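Equipment Planning Coordinator (two-arm packing cells)
Kulside site, Skomau Packing Services
Full time, fixed term of 2 years

Skomau packs small goods for other companies. We are now planning to buy our first two-arm robot cells for folding and handling cartons, and we are looking for one person to hold the whole purchase together: the needs, the quotations, the budget and the plan for installation. The post is new. You will report to Vlasta Berisha, head of operations, and work every day with Eliécer Taipe, who leads the trials.

What you will do

You will write the equipment list for each cell, from the arms and the fingers of the grippers to the rail, tables, cables and brackets. In our last budget the small parts were put in one line called "other", and this line grew too much. We want it to be written properly this time, with spare parts included.

You will ask suppliers for quotations and compare them in one common format. At the moment we are talking with Plallico about the arms and with Cuadros about tables and mounting. Both contacts will be passed to you in the first week.

You will prepare the budget for the board in May, together with Gladys Lozano from finance. It must show the purchase price, and also delivery, training, service contract, electricity and the hours of our own people. If leasing is the better choice for us, we expect you to say so.

You will also sit with the trial team, normally on Wednesday, and learn what they need before they have to ask for it. A carton with stiff flaps can change which fingers we should order – this kind of thing is not written in any catalogue.

What we ask from you

- Experience in buying or planning technical equipment. It can be from a factory, a laboratory, a hospital or similar.
- Good order in spreadsheets and documents.
- Enough technical understanding to read a data sheet and to ask when something is not clear. You do not need to program robots.
- English for daily work. Spanish is useful, as many of our colleagues speak it.
- Patience with delivery dates.

What we offer

A salary according to the company scale (we send the scale to everybody who is invited to interview), paid travel when you visit suppliers, and flexible starting time between 7.00 and 9.30. One day per week can be done from home after the first 2 months. The canteen is simple but good.

The work you will be planning for

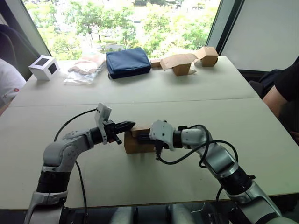
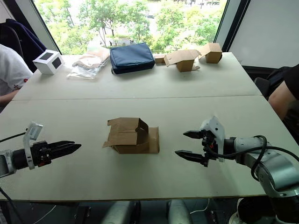 Carton handling on the trial tables, with one arm on each side of the box.

How to apply

Please send your CV and a short letter to Dayana Muñoz in the personnel office. In the letter, tell us about one piece of equipment you bought or helped to buy, what it was supposed to cost and what it cost in the end. One page is enough. We do not need a photograph or copies of certificates at this stage.

There are 2 interviews. The first is by telephone and takes half an hour. The second is at Kulside, where you will meet the team and look at a real quotation with us. For questions on the technical side you can ask for Rosaura Agudelo in the engineering office, mornings only.

Other open positions
Maintenance technician, evening shift
Purchasing assistant (part time)
Carton store operator
Trainee in packaging design
Forklift driver, holiday cover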